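Walk-through checklist for a rental or resale unit, with comments
Prepared for Flinano Property Inspections by Hannelore Gruber
Unit: second floor, two bedrooms, 800 square feet according to the listing
Present: H. Gruber, Osvaldo Bianchini (listing side), Seon-mi Koo (buyer)

Marks used: OK, FIX, ASK, NOT SEEN. "NOT SEEN" means I didn't see it. It doesn't mean it's fine, whatever the listing side would like it to mean.

ENTRY AND HALL

1. Front door closes and latches without a push. OK
2. Deadbolt throws fully. FIX
Comment: Goes about two thirds of the way. Mr. Bianchini says it "just needs a little oil." The strike plate is set too low and oil won't raise it.
3. Peephole or viewer present. OK
4. Smoke alarm within reach of the bedrooms. ASK
Comment: There is one. The test button gave a chirp and then quit. The date on the back has been painted over. Replace it and be done.
5. Hall light works from both switches. FIX
Comment: Works from one.

KITCHEN

6. Range anti-tip bracket installed. FIX
Comment: Listed as "all appliances professionally installed." I tipped the range forward with one hand. No bracket. These cost next to nothing and I find them missing in half the kitchens described this way.
7. Outlets near the sink are GFCI protected and trip on test. FIX
Comment: Left one trips and resets. Right one is dead. The seller's form says the kitchen was rewired. By whom? Ask for the permit.
8. Sink drains freely, no drip below after two minutes of running. OK
Comment: There is an old stain on the cabinet floor. Dry to the touch and dry on the meter. I would still look again in a month.
9. Range hood vents outside. ASK
Comment: Brochure says "vented." I felt air blowing back into my face, so it recirculates. Somebody should correct the brochure.
10. Shutoff valves turn by hand. OK
11. Dishwasher runs a cycle. NOT SEEN
Comment: Brelum model, the newest thing in the kitchen. I was asked not to run it because the rinse aid was empty. That isn't a reason I have met before.

BATHROOM

12. Toilet firm on the floor. FIX
Comment: Rocks slightly. Wax ring and bolts.
13. Exhaust fan pulls a tissue to the grille. FIX
Comment: Makes plenty of noise. The tissue fell on my shoe.
14. Tub caulk continuous. FIX
Comment: Fresh bead laid on top of old bead. Looks good for a showing. Strip it and start over.
15. Hot water arrives at a safe temperature. FIX
Comment: Too hot at the tub for a house with a small child, and Ms. Koo has one. Turn the heater down and test again.

BEDROOMS

16. Each bedroom has a window that opens wide enough to get out of. FIX
Comment: Front bedroom fine. Back bedroom is painted shut. If it doesn't open, I don't call it a bedroom, and I would question the price that goes with the word.
17. Window locks work. OK (front), NOT SEEN (back, see 16)
18. Closet rods carry weight. OK
19. No outlets loose in the wall. FIX
Comment: One, behind where a headboard would go. Moves when a plug goes in.
20. Floor level to the eye and to a marble. ASK
Comment: The marble rolled to the outside wall and stayed there. Could be age, could be more. A structural opinion would be money well spent. "Old buildings settle" is what people say before they get a structural opinion.

UTILITY CLOSET AND PANEL

21. Panel door opens fully and is clear for 30 inches. OK
22. Breakers labeled. FIX
Comment: Labeled in pencil, and two of the labels say "misc."
23. Water heater relief valve has a discharge pipe. OK
24. Heater age. ASK
Comment: Seller's form says "recent." Serial plate is scratched. I don't accept "recent" as a number.
25. Furnace filter in place. FIX
Comment: In place, yes. Also gray all the way through.

COMMON STAIR AND OUTSIDE

26. Handrail firm. FIX
Comment: Loose at the top bracket. Belongs to the association, so send it to Eun-seong Ham at the management office in writing. A phone call leaves no record.
27. Stair lights on after dark. NOT SEEN
Comment: We were out by 4 p.m. Ms. Koo should come back in the evening and look for herself.
28. Parking space matches the number on the deed. ASK
Comment: Listing says space 8. The man parked in space 8 also says it is his.
29. Gutters attached. OK, from the ground. I did not go up.
30. Reserve fund. Outside my work, but I was asked. The sheet I was handed shows $474 a month in dues and doesn't say what it pays for. Get the full budget before the contingency runs out.

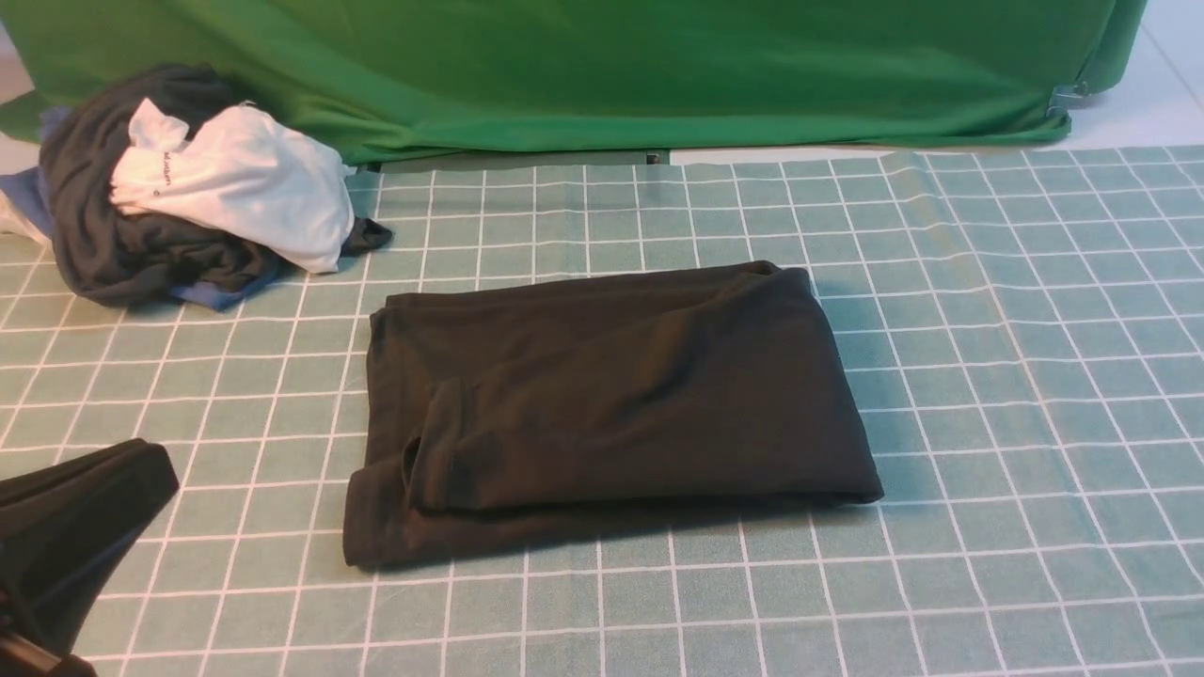
Maple Landing, April

Second visit, by request of the listing side, who wrote that "all items have been addressed." Mr. Bianchini was not there. Sun-ja Joo from his office let us in.

Item 2, deadbolt: oiled. Still goes two thirds of the way. FIX stays.
Item 4, smoke alarm: replaced with a new one, loud, date readable. OK.
Item 5, hall light: both switches work. OK.
Item 6, range bracket: installed and catches the rear leg. OK.
Item 7, outlets: both trip. No permit shown for the rewiring. The outlets are OK and the paper is still ASK.
Item 9, hood: brochure now says "modern hood." No further comment.
Item 11, dishwasher: ran it. It leaks at the lower left corner of the door. FIX.
Item 12, toilet: firm. OK.
Item 13, fan: cleaned, I was told. Tissue fell again. FIX.
Item 14, caulk: a third bead on top of the other two.
Item 15, hot water: turned down, acceptable at the tub. OK.
Item 16, back window: opens now, with effort, and stays up only if held. A window that has to be held up is no way out for a person alone. FIX.
Item 19, loose outlet: tight. OK.
Item 20, floor: no engineer's letter. ASK.
Item 22, labels: redone in ink. I flipped both kitchen breakers and one of them turned off the bathroom. FIX.
Item 24, heater age: no answer.
Item 25, filter: new. OK.
Item 26, handrail: Ms. Ham replied in writing that it is on the list. She did not say for when.
Item 28, parking: no answer.

Ms. Joo asked if I would sign the summary page as "substantially complete." I signed as present. Anyone reading this for the buyer should go by the marks above and leave the summary page alone.

Re-inspection fee is $60 and covers open items only. Send receipts ahead of the visit, with the name of whoever did the work.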